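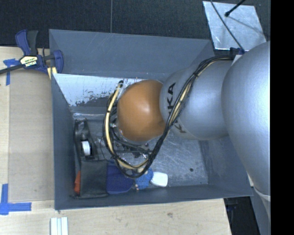

Attachment 1 - overhead camera, KUKA arm over the bin

Ticket 1003 - Cell camera, gripper comparison
Site: Plitstead
Opened by: Roswitha Mayrhofer

Comparing the Toneo gripper with the Gisler one on mixed items. Overhead view is fine with the arm parked, but over the bin the joint cover hides most of the tool, so we can't judge the grip from this camera.

14:10 Raised camera by 178 mm. No change.
15:25 Cable loop also hangs near the items at the near wall. Asked Karavmont for a shorter tie point.
16:00 Side camera requested. Gisler runs on hold at pick 34.

Status: waiting for parts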